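Friday, late

The arm now lives in the computer, where it can't hurt the table. I've spent most of February building it a second home in there, on the theory that a rehearsal would save me time in the garage. So far the rehearsal has eaten the month and the garage has gone back to being where the bikes fall over.

Tonight's job was the sorting routine. I've been calling the whole build Pokix, a name I picked before I had any idea how much poking would be involved. The plan is modest. A handful of small junk goes on the table, the arm picks up each piece and drops it in the right part of the tray. Batteries in one, game pieces in another, and the last compartment for whatever it can't make up its mind about. I could do this by hand before the kettle boiled. I have been reminded of that at dinner.
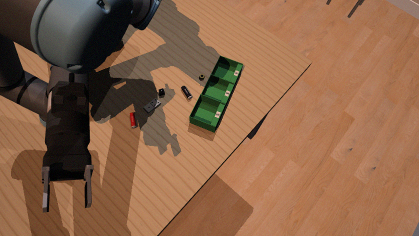

Spent an hour on shadows. I gave the pretend room one hard light because it was the easiest to set up, and then had to find out whether the vision part would mistake a dark shape on the wood for a domino. It did, with great confidence. A black domino, a black cube and a black battery on the same table was my idea too, so I can't complain to management. The red battery it finds every time. I'm very proud of it for that.

Left the thing running while I did the dishes. 333 tries, 39 clean sorts. Most of the rest were the battery rolling when a finger touched it. I turned the friction up until it stopped rolling, and then it stopped doing anything a battery does, so I turned it back down again.

The little spool piece is a different problem. Standing up, fine. Once it tips over the arm goes for the place where it used to be, closes on air and carries the air over to the tray. Lovely smooth motion, too.

Still to do: slow the approach down by 20 percent, raise the lift height so it clears the tray walls, and fix the labels, which I made far too small. Then the 2 servos I've been avoiding in the real one. The left finger still needs shimming and I can't find the shims. They were in the coffee can with the wood screws, and the coffee can is under the bikes.

Bed.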